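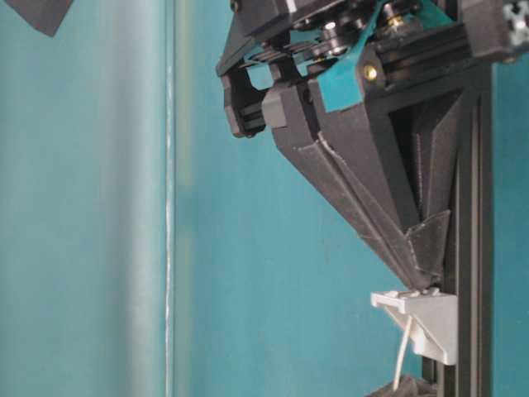 Winen asked whether the trainer could be used without a phone or tablet, because its fire station runs community CPR classes in a drill hall with no wireless coverage. It can. All feedback on the Flitent CPR Trainer is shown on the wired hand unit, and nothing has to be paired, installed or registered before a class.

Flitent CPR Trainer, adult torso
Item no. 1145
Supplied by Rarkatside Training Equipment

Overview

The Flitent is an adult head-and-torso manikin for teaching chest compressions, rescue breaths and AED pad placement. It is intended for group instruction by fire stations, schools, sports clubs and workplaces. It is not a clinical simulator and has no pulse, airway sounds or injection sites.

The chest is driven by a steel compression spring with a fixed rate. An audible click marks the minimum adult depth of 2 inches. The click can be switched off with the lever under the left shoulder, for classes where the instructor wants students to judge depth by feel or by the hand unit alone.

Hand unit

The hand unit connects by a 60-inch cable to the socket at the base of the torso. It shows:

Compression rate, as slow, in range or fast
Compression depth, as shallow or sufficient
Incomplete release between compressions
Elapsed time for the current cycle

The in-range light covers 100 to 120 compressions per minute. A metronome can be turned on from the side button. The unit does not store results, so scores need to be written down before the next student starts.

One hand unit reads one torso. Instructors running several stations at once will need a unit for each, or can move a single unit between torsos -- the cable can be unplugged with the power on.

Airway and lungs

The airway stays closed until the head is tilted and the chin lifted. Disposable lung bags hook over the jaw insert and lie flat under the chest skin. Fit a new bag after each class. Face pieces are removable and should be changed between students, or used with a barrier device.

Specifications

Type: adult, head and torso
Power: 4 AA batteries in the hand unit (not included)
Cable length: 60 inches
Chest skin: latex-free
Carry bag: included, opens flat as a kneeling mat

In the box

Torso with head
Hand unit and cable
4 face pieces
60 lung bags
Carry bag
Printed instructor guide

Cleaning

Wipe the face and chest skin with a 70 percent alcohol wipe and allow to air dry. Face pieces can be washed in warm water with mild detergent. Do not use bleach on the chest skin; it will yellow and become tacky. Ballpoint ink and newsprint will stain the skin permanently.

Compatibility

Lung bags and face pieces from the older Jabłońska torso fit this model. The Jabłońska spring does not. It is shorter, and the depth click will sound early if it is installed by mistake. The two springs can be told apart by the painted end coil, which is found only on the Flitent part.

AED pads: use training pads only. The chest skin is not conductive, and the torso must not be connected to a live defibrillator.

Replacement parts

Lung bags, pack of 60
Face pieces, pack of 4
Chest skin
Compression spring, item no. 1993
Hand unit cable, 60 inches

The spring should be replaced when the chest no longer returns to full height. Replacement takes a Phillips screwdriver and is covered in section 4 of the instructor guide.

Ordering

Fire departments and schools may order by purchase order. Parts ship separately from torsos. Orders for September classes should allow extra time for carry bags, which are packed at a different warehouse.

Page last revised 2021-06-12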